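Kumudini Ekanayake started packing snacks in her mother's kitchen in Durnlow, and for the first 2 years she did it on the same counter where the family ate. She now rents a unit in Teltgate, where she repacks dry goods for small shops and school canteens under the name Nanayakkara, her mother's maiden name.

The work is mostly portioning. Goods arrive in large bags and leave in small boxes, and everything between those two points is done on tables.

"People ask me about recipes and I have to tell them I don't cook any of it," Ekanayake says. "I buy from people who cook well. My job is that it gets to you in one piece and you can open it without a knife."

She spends a lot of time thinking about containers. In April she changed her main supplier, moving most of her orders to Stunent after a run of lids that would not stay shut. She tested the new boxes by filling them, stacking them in the back of her car and driving over the speed bumps outside the school.

"The old ones popped at the second bump," she says. "These were fine. I ordered 300 that afternoon."

Her smallest order is 100 boxes. Below that, she says, the setup takes longer than the packing. A typical morning begins at 6 with wiping down, laying out fresh sheets and deciding what goes first. Anything brittle is done early, while people are still patient. Anything with a strong smell waits until the end of the day, so that it does not get into the rest.

Ekanayake prefers a plain surface. She has tried patterned mats, which were cheaper, and gave them up within a month.

"You lose crumbs on a pattern," she says. "On a plain sheet you see every one. I like blue or gray. White shows everything too, but it glares at you by lunchtime."

The layout is just as simple. What is full sits on one side and what is empty sits on the other, with a gap between them wide enough for a hand. She is strict about the gap. When the two are pushed together, she says, sleeves catch on the rims and something goes over.
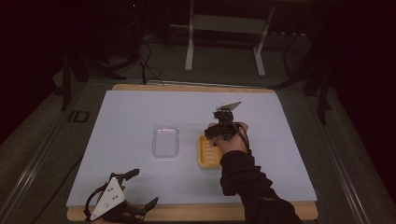

Yellow tray on the right, clear box on the left, ready for a transfer.

Curved pieces are the ones she warns new packers about. They sit well in rows, each against the next, but once a row is disturbed they slide and take up twice the room. Her advice is to start at one end and keep the rows facing the same way.

"If you grab from the middle, you've made yourself a puzzle," she says. "Take from the end, put down at the end. It's slower for 4 boxes and then it's faster for the rest of the day."

She keeps trays in one color for unpacked goods and uses clear boxes for anything going out to a customer. Shops like to see what they are getting, and she likes to check the corners without lifting a lid.

Ekanayake would like a second unit, with a proper loading door, but the rent in Teltgate has gone up and she is in no hurry. For now she is looking for longer tables.

12 shares
3 comments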